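Riretora 仿真抓取示范集 数据说明

版本日期:2020年3月3日
维护人:Debashish Pramanik
适用训练代码:Grinov 分支 hattori-bc 及之后的版本

概述

Riretora 是一套在仿真环境里采集的示范数据,供模仿学习策略训练使用。每条示范由操作员通过遥操作完成,记录腕部相机图像、关节状态、夹爪开合指令和末端位姿。全部画面均为渲染结果,没有真机数据。真机部分放在另一个仓库 Tumanholm 里,两边的字段名一致,坐标系不一致,混用之前请先看下面“坐标系”一节。

这份说明只管数据本身。仿真器的安装、显卡驱动、遥操作手柄的配对都写在 Grinov 的文档里,不在此重复。

目录结构

根目录下按任务分文件夹,任务名用小写英文加下划线。每个任务文件夹里有若干条示范,每条示范一个子文件夹,包含:

wrist/ 腕部相机逐帧图像,PNG
state.csv 关节角、关节速度、夹爪开度
action.csv 操作员下发的指令
meta.json 任务名、随机种子、操作员编号、结束标志

state.csv 与 action.csv 的第一列都是仿真步编号,不是墙上时间。图像文件名也用同一个编号,三者按编号对齐即可,不需要插值。仿真偶尔会漏写一帧图像,这时 CSV 里仍有对应的行,读取脚本会跳过它。

腕部视角

腕部相机固定在夹爪后上方,画面下缘能看到掌部和两根手指,其余部分是台面。手指张开而视野里没有目标物的帧在数据里比较多,训练时不要当成坏帧删掉。策略需要学会在看不到目标时移动手臂,删掉这些帧之后,它会停在原地反复开合。
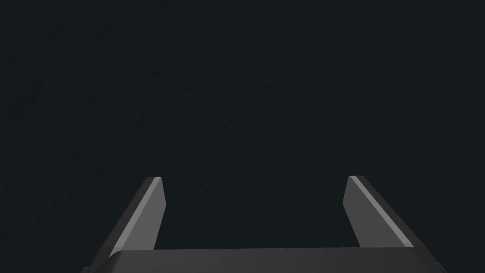
图像在写盘前不做任何增强,亮度和对比度保持渲染器输出的原值。深色台面在部分显示器上看起来接近纯黑,但像素值里有纹理。如果读入后整块区域变成同一个数,多半是转换位深时截断了,请检查 loader 里的 cast 顺序。

采集流程

每个任务由5名操作员轮流采集,每人每个任务录40条。开始前随机化目标物位置、台面材质和光照强度,随机种子写入 meta.json。操作员只看腕部画面和一个固定的俯视窗口,俯视窗口不存盘。

一条示范从手臂离开初始位姿开始记录,到操作员按下结束键为止。结束标志有三种:

success 目标物到达指定区域且夹爪已松开
fail 操作员主动放弃
timeout 超过步数上限

失败的示范没有删除。默认的训练配置只读 success,需要做失败检测或奖励模型的,把 include_fail 打开。注意 timeout 和 fail 不完全是一回事,有几条 timeout 其实任务已接近完成,操作员忘了按键。我们没有逐条改标,怕改出新的不一致。

操作员编号是匿名的,同一编号在不同任务里是同一个人。3号操作员习惯在接近目标前先把手指完全张开再下降,其他人多半边降边开。按操作员划分训练集和验证集时,这个差别会反映在验证损失上,不必惊讶。

坐标系

末端位姿以机械臂基座为原点,Z 轴向上,单位米。四元数顺序为 w x y z。Tumanholm 用的是 x y z w,而且原点在台面中心。转换脚本在 tools/to_tumanholm.py,只做位姿转换,不动图像。

夹爪开度归一化到0至1,1为全开。指令列里的值是目标开度,状态列里的值是当前开度,两者在夹爪运动过程中会差几步,属于正常现象。

台面与光照

台面材质从9种贴图里抽取,深色和浅色都有。深色贴图在弱光下纹理对比很低,手指内侧面往往比台面亮得多,早期的策略因此学会了盯着手指看,对台面上的东西不敏感。9月那一版加了按亮度分层的采样,训练时每个批次里暗场景的比例固定,情况有所好转。采样开关是 balance_luma,默认打开。

光照只改强度和方向,不改色温。阴影质量设为中档,暗场景里手指投下的影子有时看不出来,不要依赖影子估计高度。
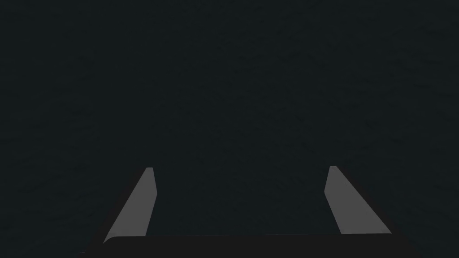 图2 腕部视角,夹爪张开,指间无物体,深色台面。

已知问题

一、共有19条示范的 meta.json 缺少光照参数,列表见 issues/missing_light.txt。种子是好的,可以用种子重放得到参数。

二、早期录的示范里,夹爪指令在第一步有一个跳变,是手柄回中引起的。读取脚本默认丢掉第一步。自己写 loader 的请照做。

三、部分帧里台面占满夹爪以外的全部画面,没有边缘可作参照。基于特征点的位姿估计在这些帧上会失败,请直接使用 state.csv 里的位姿。

四、Hattori 的旧版预处理会把图像裁成正方形,裁掉的是左右两侧。手指张到最大时,外侧可能被裁到。新版改为缩放加填充。

划分

splits/ 下有三个文本文件,train、val、test,每行一个示范的相对路径。测试集的台面贴图在训练集中也出现过,物体位置没有重复。想测对新台面的泛化,用 splits/holdout_texture/,那里按贴图留出。

请不要在测试集上调参数。提交结果时写明用的是哪个划分,以及 include_fail 和 balance_luma 的取值,否则数字没法比较。

校验与反馈

下载后运行 tools/check.py,它会核对每个文件夹的帧编号和行数,并列出缺图的步。缺图不算错误,缺行算错误。发现标注或对齐问题,在仓库里开 issue,写上任务名、示范编号和仿真步编号。只写“图像发黑”的 issue 我们很难处理,请附上该帧的像素最小值和最大值。

新示范的提交方式见 CONTRIBUTING,命名不合规的会被脚本直接退回。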